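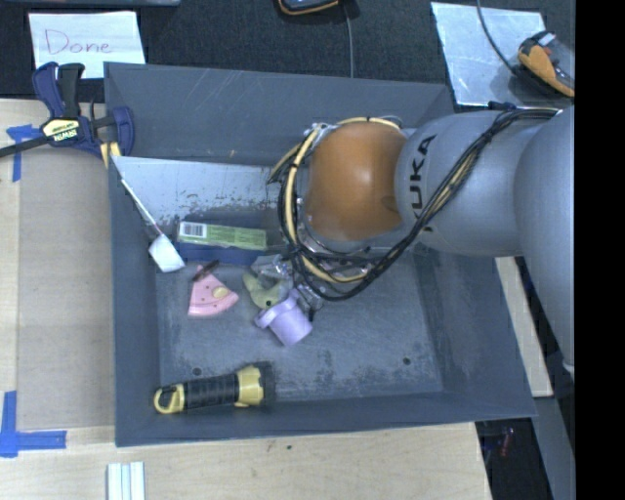 *Gray bin on a wooden tabletop, with a KUKA arm above it*

# Wasp stings on the hand, second time much worse – when to worry?

**Fullonis**, 2018-10-10

Hello all. English is my second language, so please excuse mistakes.

I was cleaning the woodpile behind our house near Kunthorpe and I put my hand directly on a wasp nest. I got two stings on the hand and one on the neck. I was stung before, in the summer, and then it was only a small red spot. Now the whole hand is swollen up to the wrist, and it is already 19 hours. The neck is only a little red. I can breathe normally and I have no rash in other places.

My wife wants that I go to the emergency room. I think it is too much for a wasp, but I am not sure. Does a bigger swelling mean that I became allergic? And how long should I wait for it to go down?

---

**Blair Carnegie**

I am a nurse, although not your nurse, so take this as general information. What you write sounds like a large local reaction. It often grows during the first day or two and can need a week or more to disappear completely. It looks frightening, but it is a different thing from a whole-body reaction.

Take off your ring today if you still wear one. Keep the hand raised, use a cold cloth with pauses between, and ask the pharmacist about an antihistamine.

Call the emergency number immediately if you get trouble breathing, a swollen tongue or throat, dizziness, vomiting, or hives away from the stings. See a doctor soon if the redness is still spreading after the second or third day, if you get a fever, or if there is pus. I would mention this to your doctor in any case – he or she can decide if you need an allergy test.

---

**Vakham**

Put vinegar on it. My uncle was stung 36 times at Halliday Lake and he finished his fishing first. He was fine.

---

**Fullonis**

Thank you Blair. The ring came off with soap, but it was not easy. I have called our doctor and I can go there tomorrow morning. Vakham, I will keep the vinegar for the salad. The nest is still in the woodpile, and I will ask about this in a separate post.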